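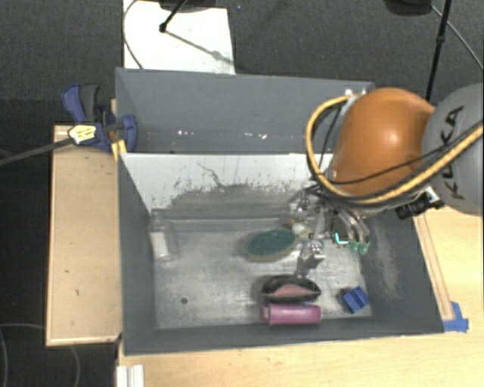

Slide 1. Small off-white object in a grey-walled bin, with a KUKA arm over it.

Speaker notes: "Why we lose things in the stockroom"
Hatcombe meeting hall, 29 July 2022
Speaker: Widad Saliba

(Wait until people sit. Check that the microphone is on, Omar will show me from the back.)

Good afternoon. Thank you to Suha Aoun for the invitation, and for correcting my slides. The mistakes that remain are mine.

I have worked in stockrooms for most of my life, first in my uncle's shop and now at Mansour, where we keep spare parts for kitchens and bathrooms. Today I want to speak about small parts: washers, caps, screws, the little things which cost almost nothing and stop a whole job when they are missing.

Slide 2. The shelf at Mansour

In May we did a full count. The computer said we had 245 tap washers of one size. We found 145. (Pause here.) The others were in the building, but in four different places, and each place made sense to the person who had chosen it.

Tell the story of Samer and the biscuit tin. Keep it short! He is in the room and he has agreed.

Slide 3. Names

The same part had three names on our labels. The supplier, Grullano, used a code. The older staff used a word from the trade. The new staff wrote what they saw, for example "white ring, small". When a customer telephoned, the answer depended on who picked up the telephone.

We now write one name and one code on every label, in large letters. It took us two weeks, and there was some argument about the word "collar". If someone asks, I can show the list after the talk.

Slide 4. One bin, one part

This rule is easy to say and difficult to keep. At the end of the day a person has one cap in the hand and the right bin is at the other end of the room. So we put a tray near the door, marked "to go back", and it is emptied every morning before opening.

-- Ask the audience: who has such a tray at home, and when was it last emptied?

Slide 5. What it cost

Labels, pens and new dividers came to just over 80 pounds. The time was the larger cost. Sepehr Nikzad made the timetable and will answer questions on this part, please do not let me guess.

Slide 6. What still does not work

Returns from customers. They come in open bags, often mixed. We have no good method yet, and I would like to hear from anyone who has one.

(If we are late, leave out slide 5 and go directly to questions. The tea is at the side door.)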